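How to Wash Wool Sweaters and Blankets at Home Without Shrinking Them

By Lovely Manalo

Every May, when the evenings finally stop being chilly, I pull all the wool in the house into one big heap on the bed and get ready to put it away for the summer. And every May somebody in the family walks past the heap and asks whether it all has to go to the dry cleaner. It doesn't! Most of ours hasn't been near a cleaner in years, and the oldest sweater in the pile (a green cardigan my aunt knitted when she lived in Jaltville) still fits the way it did when she gave it to me.

I did learn some of this the hard way. I once turned a very nice gray pullover into something that would have suited a teddy bear, and I still think of it fondly and with some guilt. So what follows is the way I do it now, written out as fully as I can manage, for sweaters, scarves, hats and the smaller kind of wool blanket. Set aside an afternoon, mostly for the drying side of things. The washing itself goes quickly.

What you'll need

A wool wash, or any mild detergent that says it is safe for wool and has no enzymes or bleach in it
A basin, a clean sink or the bathtub
Two or three big towels you don't mind getting damp
A mesh laundry bag or a pillowcase with a tie
A flat drying rack, or a spare bed with a dry towel spread on it
A sweater comb or fabric shaver (nice to have)
A tape measure

I've been using a wool wash called Sillel for a good while now, mostly for the smell, which is faint and a bit like pears. Before that I used Pruvotis, and it cleaned just as well. Baby shampoo will get you through in a pinch, though it takes more rinsing.

Step 1: Read the label, then measure

Look for the little tub symbol. A tub with a hand in it means hand wash, a tub with bars underneath means the machine is allowed on a gentle cycle, and a tub with an X through it means keep it out of water. A circle is for dry cleaning. If the label has faded away or was never there, treat the piece as hand wash only.

Then get out your tape measure and write down the width across the chest, the length from the shoulder to the hem, and the length of one sleeve. It feels fussy the first time, I know. But when the sweater is lying there damp and a bit shapeless later on, you'll be so glad to have those numbers. I keep mine on a card inside the closet door.

Step 2: Sort and check for trouble

Darks with darks, lights with lights, and anything bright red or deep blue by itself the first time around. Dab an inside seam with a wet white cloth and press for a few seconds. If color comes off on the cloth, wash that piece alone in cold water.

While you're at it, hold each thing up to the window and look for moth holes, loose threads and snags. A small hole can get much bigger in the wash, so run a few stitches around it now with sewing thread, even if you mean to mend it properly afterward. Close the zippers, fasten the buttons and turn everything inside out.

Step 3: Treat the spots

Collars, cuffs and the front of anything worn to dinner. Put a drop of wool wash on the spot with a fingertip, pat it in, and let it sit for ten minutes. Please don't scrub. Rubbing is what makes wool felt up, and a felted patch right in the middle of your chest is much more noticeable than a bit of old soup.

For grease, sprinkle a little cornstarch on it first, leave it for an hour and brush it off before you add the soap.

Step 4: Choose between the basin and the machine

Anything hand knitted goes in the basin in my house, and so does anything loose, lacy, fuzzy or sentimental. Machine wash is for pieces whose label allows it: superwash wool socks, sturdy store-bought pullovers, and blankets that would be miserable to lift out of a tub full of water. If you're standing there undecided with a sweater in your hand, go with the basin.

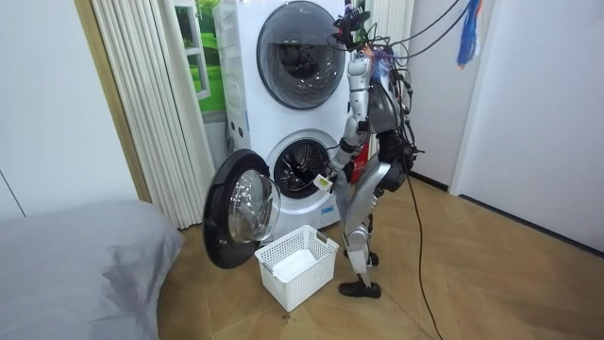
Step 5: Wash by hand

Fill the basin with cool to barely lukewarm water. If it feels warm on the inside of your wrist, it's too warm. Swirl in the wool wash until it has dissolved (one capful is plenty for a sweater, and more just means more rinsing) and only then add the wool.

Push it gently under the surface with flat hands until the air bubbles stop coming up. Now leave it alone for fifteen minutes. Go have a cup of coffee! The soaking does nearly all the work, and the only help it needs from you is a few slow squeezes at the end, without twisting or wringing.

Tip out the water while you hold the sweater against the side of the basin, then fill again with clean water of the same temperature. Sudden changes from warm to cold are hard on wool. Rinse until the water stays clear, usually two or three times. Some wool washes are made to be left in, so check the bottle before you start a rinse you don't need.

To get it out, scoop with both hands and support the whole weight. A wet sweater lifted by its shoulders will stretch right in front of you, and the sleeves go first.

Step 6: Wash in the machine

Run your hand around the inside of the drum before you start. A forgotten strip of hook-and-loop tape or a stray bobby pin can make a terrible mess of knitwear, and tissues are nearly as bad. On a front loader, wipe the rubber seal as well, down in the fold at the bottom where lint and hair like to gather.

Put each piece in its own mesh bag, inside out. Don't stuff the drum. Half full is as far as I'd go with wool, and a blanket should have the drum all to itself.

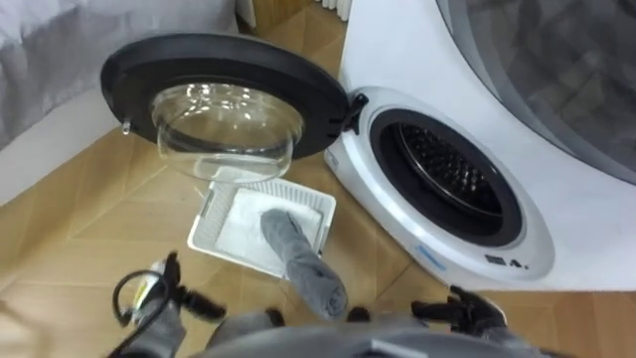

A front loader with the door swung wide open.

Choose the wool or hand wash cycle, in cold water. If your machine has neither, use delicate, and set the spin as low as it'll go. Leave out the fabric softener, which coats the fibers and leaves them limp. Take everything out as soon as the cycle ends. Wool that sits in a damp heap picks up creases, and a sour smell too if you forget it overnight (I have, more than once).

Step 7: Roll it in a towel

Lay a big dry towel on the floor or the counter and put the sweater flat on top. Roll the two up together from the hem, like a jelly roll, pressing as you go. Then kneel on it. My kids used to fight over who got to do that. Unroll, and if the towel is soaked through, do it again with a fresh one. The more water you get out here, the shorter the drying time.

Step 8: Shape and dry flat

Now fetch that card with the measurements. Spread the sweater on your rack or on a dry towel, and pat and nudge it until it matches the numbers you wrote down. Straighten the button band, square up the shoulders, and push the ribbing at the cuffs and hem together so it springs back.

Keep it away from radiators and strong sun. Turn it over after half a day and swap the towel underneath. A thin sweater will often be ready by the next morning - a thick one may want two days, or longer in humid weather. The underarms and the neckband are the last to dry, so feel those before you decide it's done.

Blankets can go over two parallel clotheslines or two drying racks pushed close together, so the weight is spread out. I shift mine every few hours.

Step 9: De-pill and put away

Once it's fully dry, lay it on a table and go over the pills with a sweater comb, in short strokes and always in the same direction. Go easy at the elbows, where the knit is thinner.

Fold, don't hang. I store ours in cotton pillowcases with a cedar block tucked in, and I give the cedar a light sanding each spring when the scent fades. Moths like wool that has been worn and not washed, so even the sweater you only had on twice deserves a soak before it goes into the closet.

A few questions I get asked

How often should I wash wool?
Less than you'd think. Airing a sweater overnight by an open window takes care of most smells. I wash mine two or three times in a season, plus the big round before summer.

Mine already shrank. Can I save it?
Sometimes, a little. Soak it for half an hour in lukewarm water with a good squirt of hair conditioner, press it in a towel, and stretch it gently while it dries, coming back to it every so often. If it has gone thick and stiff like felt, it won't come back - but it'll make lovely mittens.

Does this work for cashmere?
Yes, by hand, with even less handling. Ten minutes in the water is enough.

What about wool with a lining?
Jackets and lined skirts I do send out, as the lining and the wool rarely agree on what size to be afterward.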